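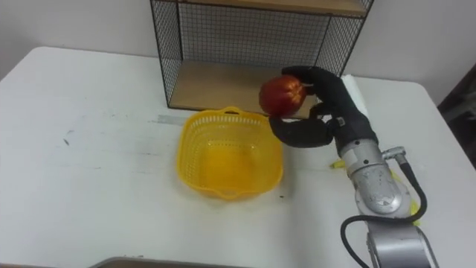 Apple, yellow basket and the wire and wood shelf.

Pluvine Countertop Shelf Review: Two Months of Fruit, Onions and Bread

By Milagros Cuesta
August 1, 2025

I bought the Pluvine shelf to get produce off my kitchen counter. I live in an apartment with one short run of counter between the sink and the stove, and for years the fruit bowl, the onions and a loaf of bread took up most of it. I paid $63 with shipping. I have used it every day since it arrived, and I think it is a decent buy with a couple of flaws you should know before you order.

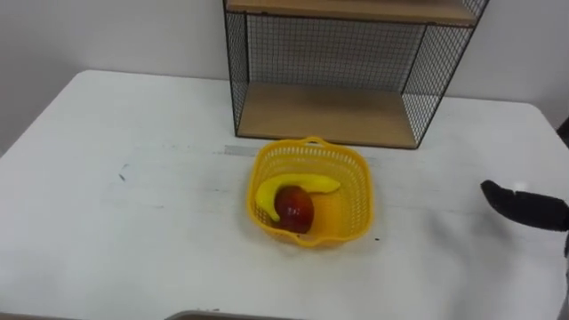

Reading time: 2 min

Assembly

The shelf comes flat in a narrow box. You get the side panels, the boards, a bag of screws and a hex key. The instructions are a single folded sheet with drawings and no text. I put the first side on backward, and had to take it apart, because the drawing does not make clear which way the screw holes face. They face in. Once I knew that, the rest went quickly.

The hex key is too short to get a good grip on. I switched to my own after the first few screws. Do not tighten anything fully until all the boards are in place, or the last one will not line up.

One screw was missing from my bag. Pluvine mailed a replacement without asking for a photo or an order number, and it came in the same week. I used the shelf in the meantime and it held fine.

Daily use

I keep bread on top, fruit in the middle and onions and garlic at the bottom. Potatoes went in a cabinet, away from the onions, as they should. Both kinds keep better apart.

Air flow is the main reason to get an open shelf instead of a bread box or a drawer. My onions used to go soft in a plastic bag in about 2 weeks. Now I lose one now and then, usually one that was bruised at the store. Apples do not last as long out on a shelf as they do in the refrigerator, and no shelf will change that. I put out what we will eat in a few days and keep the rest cold. Bananas go on top next to the bread. When I had them down with the apples, everything ripened too fast.

I do use baskets. Small fruit rolls, and loose garlic skins end up all over the kitchen. A cheap plastic basket you can lift out and rinse is better than anything sold as a matching accessory. Measure the opening before you buy one, and leave room for your hand above the rim. My first basket fit so tightly that I had to pull it out every time I wanted a lemon.

Load and stability

I weighed down the middle board with canned tomatoes for an afternoon and saw no bend. With normal groceries there is nothing to worry about. The unit is light, though, and it slides on a smooth counter when you pull something out in a hurry. I stuck rubber pads from the hardware store under it and that fixed the problem. Pads should be in the box at this price.

Cleaning

The boards wipe down easily. The sides take more work. Flour and onion skin catch where the wires cross, and a cloth just pushes them around. An old toothbrush does the job. I do this once a month and it takes a few minutes.

One board has a faint ring from a damp jar I left overnight. It did not come out with soap. If you plan to keep anything wet on it, use a saucer.

Compared with others

Before this I had the Brerberg two-tier rack, which cost less and has wire floors. Small things tip over on wire, and limes left in it came out with grid marks. I gave it to my sister, who uses it for shoes. I also looked at the Ankrah corner shelf at a friend's house. It is heavier and better made, but it needs a true 90 degree corner, and mine is not one. Tritlow sells something close to the Pluvine in white.
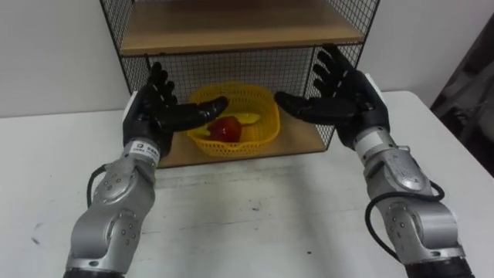 Returns are worth checking too. Pluvine gives you until the end of the month after purchase, and you pay the return postage. Tritlow takes returns in its stores, if you live near one. I have read that Pluvine is bringing out a taller version in September, and I would wait for it if you have the height under your cabinets. I don't.

Who should buy it

If you have a small counter and buy produce every week, this will free up space and keep things where you can see them. If you shop for a big family, it is too small, and a floor rack makes more sense. I would buy it again at the same price, with a set of rubber pads in the cart.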